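How a Robot Picks Up a Basket (and Why It Takes All Afternoon)

You can pick up a basket while thinking about something else. You could do it while arguing with your brother. A robot can't, and I have the notes from our workshop to prove it.

Our robot is called Furkis. We build it in a shared workshop on Tolport Street, which means we also share the glue, the good screwdriver and one very old kettle. Furkis has two arms, and each arm ends in a gripper. A gripper is a robot's idea of a hand. It opens and it closes. It does not wave, and it is no use at all for tying shoes.

What is inside an arm?

Mostly joints. Bend your elbow. Now turn your wrist. Each of those is a joint, and in a robot each one needs a motor to move it. The motors need power, and they need orders, so there are cables. Furkis has stepped on its own cables. We don't bring it up.

How does it know where the basket is?

It looks, using a camera. A camera gives the robot a big pile of colored dots and no opinion about them. A computer program has to work out which dots are basket and which dots are floor. We bought a red basket to make this easier. Then somebody wore red socks to the workshop, and Furkis took a great interest in them.

Why not just grab it?

Because "just" is a word robots don't understand. To us it's one job. To Furkis it's a list:

Find the basket.
Move the arm close to it.
Open the gripper.
Move a bit more.
Close the gripper.
Stop closing the gripper.

We forgot that last one the first time, and went shopping for another basket.

How hard should it squeeze?

We gave our gripper a squeeze number that can go from 0 to 275. At 20 the basket slides out. At 80 it stays put. Your fingers work this out for themselves, thanks to skin, and skin is hard to build. We have tried rubber, which is a start – a small one.

Then we made it harder by adding fruit. An apple gives the basket some weight, and if the basket tips, the apple leaves.
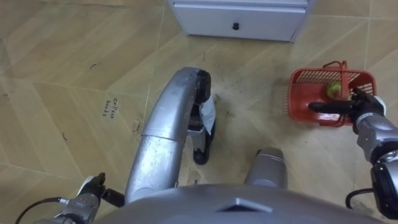 Ekaette Bashir wanted to know why we didn't give Furkis a hook and skip the fingers, seeing that baskets have handles. Fair question. A hook would be great at baskets. It would be hopeless at spoons, socks and door knobs, and we'd like Furkis to be bad at lots of things before it gets good at them.

Try it yourself

Put on your thickest mittens and shut one eye. Now pick up a basket with an apple in it, using one finger and your thumb. Go slowly. Do it 3 times, and say each step out loud before you do it, as if your arm had never met you.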